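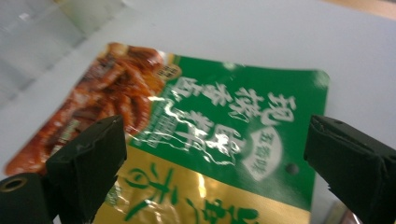

Snack pouch with a photo of braised food on the front.

Self-storage unit inspection checklist, with comments
Viltham site, ground floor and upper floor
Inspected by Shayne Ashby, 18 February 2019
Second reader: Hashini Siddiqui

Marks used: OK, Poor, Fail, Not checked. "Not checked" means I did not see it with my own eyes. Last time it was being used to mean "probably fine" and I have gone back to the old meaning.

1. Outside and loading bay

1.1 Gate closes fully and latches: OK
Closed on the second push. The sheet from May says "gate repaired". I would call it adjusted.

1.2 Loading bay surface free of holes and loose stone: Poor
The patch by the drain has sunk again. A loaded trolley wheel drops into it. Cones are not a repair, and one of the cones has gone.

1.3 Bay lighting: OK
All lit at dusk.

1.4 Keypad cover intact: OK
The cover is cracked at the hinge but keeps the rain off. I don't expect it to last another winter.

2. Corridors and doors

2.1 Corridors clear along their full width: Fail
Two flat-pack wardrobes outside the units at the far end of the upper floor. Inna Moroz at the desk was told they were being collected "this afternoon". They had a good layer of dust on them.

2.2 Fire doors close on their own: Poor
The upper floor door by the lift stops a hand's width short. It was wedged when I arrived, and the wedge was back under it when I left. Please take the wedge away altogether, as moving it to the windowsill has been tried.

2.3 Roller doors run freely: OK
Tried 4 empty units, all fine. The doors are Prirnico and the leaflet says they never need greasing. They have been greased, and they run better for it.

2.4 Padlock hasps tight: OK
One loose screw on the ground floor, tightened on the spot.

3. Units, empty ones only

3.1 Floor dry: OK
No standing water and no tide marks. It has been a dry fortnight, so I wouldn't make too much of this.

3.2 Walls and roof panels sound: Poor
Daylight showing at one panel joint, back row. The last sheet marks the same joint OK. Either it has opened up or it was looked at with the door shut.

3.3 Swept and free of food waste and wrappers: OK
Clean enough. Food is not allowed in the units under the hire terms, sealed or not, and customers are told so when they sign. I am not convinced any of them remember it by the time they get to the van.

3.4 Pest boxes in place and dated: Poor
Boxes are there. Two have dates I can't read and one has no date at all. A box without a date tells us only that there is a box.

4. Racking and mezzanine

4.1 Load signs fitted and readable: Fail
The sign at the foot of the stairs gives 2000 kg per bay. The plate on the racking itself gives 1550 kg. Didenko, who put it up, were asked which is right and replied that "both have been used". Until there is a proper answer in writing, work to the lower figure and cover the other sign.

4.2 Uprights straight and undamaged: Poor
A dent in the end upright at trolley height. It may be old. There is no record of it, which doesn't make it old.

4.3 Walkway at least 900 mm clear: OK
Measured at the narrowest point, by the pillar, with nothing stacked there. I can't speak for a busy day.

4.4 Handrail firm: OK

5. Fire and first aid

5.1 Extinguishers in place, pins in, tags in date: OK
The one by reception is behind the coat stand again. It is in place, in the sense that it is on its hook. Move the coats.

5.2 Smoke heads clear: OK
Seen from the floor with a torch.

5.3 Alarm panel tested: Not checked
The book shows a test every week, same pen, same initials, same time to the minute. I'd like to be standing there for the next one.

5.4 First aid box complete: Poor
No eyewash, and only the very small plasters left.

6. Moisture sensors

6.1 Sensors fitted and reporting: Not checked
The Nutedden units on the upper floor all show a green light. Chinyere Edet asked the supplier what the green light means and was sent a brochure. They may well be doing something, but please keep the hand readings going and write them down beside the sensor figures.

Actions

Wardrobes out of the corridor: Inna Moroz, today
Fire door closer: Vitalii Bondarchuk
Load figure in writing, wrong sign down: Chinyere Edet to chase
Panel joint, back row: Vitalii Bondarchuk, from inside with the lights off
Drain patch: price for a proper dig-out, please, no more cold tar
Pest box dates, eyewash, plasters: reception

Comment from second reader (H. Siddiqui)
Agree with the above except 2.4. I found a second loose hasp two doors along. Shayne says it was tight when he tried it - we have put it down as loose and it is now fixed. On 5.3, I have asked for the panel's own printout to be stapled in beside the book.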